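Plates, again

Sunday, February 23, 2020

Quick one because I have to be up early and the logs are still copying. Promised an update on the plate stacking data so this is it, more or less.

Where we are: 742 episodes on disk. Target before the next training run was 300 per variant, three variants, so you can do the math, I'm behind. Not hugely. But behind. And a chunk of those 742 are going to get thrown out once I go through them properly, which I keep putting off.

The task hasn't changed from last time. Plates on a white table, pick one up, put it on another one. Sounds like nothing. A kid does it. But the lip on these plates is low and the fingers have to come in at the right angle or you just push the thing across the table, and a policy trained on nice clean grasps has no idea what to do after it's pushed the thing across the table. So I've been collecting the ugly ones too. Approaches from the wrong side, late corrections, backing off and coming in again.

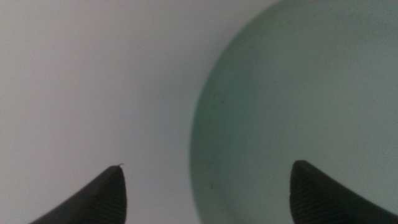

The ugly ones take longer, obviously. My clean demos are pretty short now, I have the motion in my hands. The recoveries I have to think about, and if I think about them too much they look fake – slow, jerky, pause, pause, go. The model learns the pauses. I trained a little one on Friday's batch just to check and it hovered. Over and over. Just sat there above the plate like it was waiting for me to make up my mind, wich, fair enough, that's what I taught it.

So new rule for me, no stopping mid-approach for longer than a breath. If I don't know what to do next I kill the episode and start over. Cost me a lot of episodes on the first evening. Less now.

Other thing. Start positions. I was sure I was placing the plates randomly. I was not! Plotted the first 177 starts and there were two big blobs and basically nothing else. Hands have habits. Now I have a script that spits out a position and a color order before each episode and I do what it says, even when it's annoying, even when it wants a plate half outside the fixed camera's view. Those are the ones I'd never have set up on my own. Reach is awkward out there and I don't like doing them.

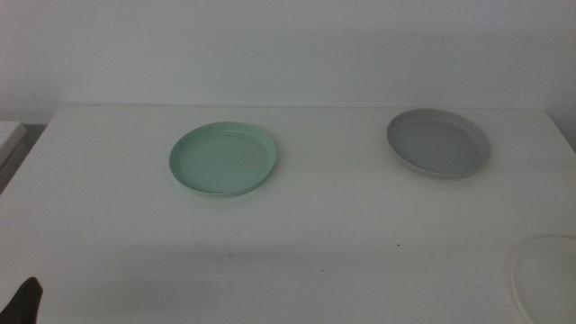

Resets are the real time sink btw. Everybody talks about how long the demo takes. The reset takes longer! Read position, move plates, check nothing is off, arm home, start recording, oh wait forgot to start recording. I lost eleven or twelve good ones that way before I put in a beep. Get a beep. Cheapest fix in the whole project.

Sync between the wrist camera and the fixed one is OK now. It was drifting, I blamed the cable, then the hub, then Hemico's driver (sorry Hemico), and it was my own timestamp code. I was stamping frames when they got written and not when they came in. Works fine till the disk gets busy. Had to go back and re-align everything from July on, some of it I coudn't save.

Labels: keeping it dumb. One line of text per episode, color of the plate to move, color of the plate it goes on. Had a fancier scheme with phases and contact marks and dropped it after 2 days, too many clicks, and I wasn't even consistent with myself from morning to night. Success or fail gets a separate flag. Fails stay in the set but tagged, so I can leave them out or weight them down later.

Someone from the Trurdale meetup emailed asking if white on white is a problem. Yes. It's the worst one by far, especially from the wrist, there's so little edge to go on. I could swap the table cover and it would all get easier, but then I've got a policy that only works on my table cover. Leaving it for now. Might do a small set with the lights moved and see if that helps.

To do this week:

Go through the bad episodes, for real this time
Finish the wrong-side approaches
Wipe down the finger pads, wipe down the table
Back up to the Eltow drive
Reply to Cirillo about the spare mount

Copy's at 80 percent. Going to bed, it can finish by itself.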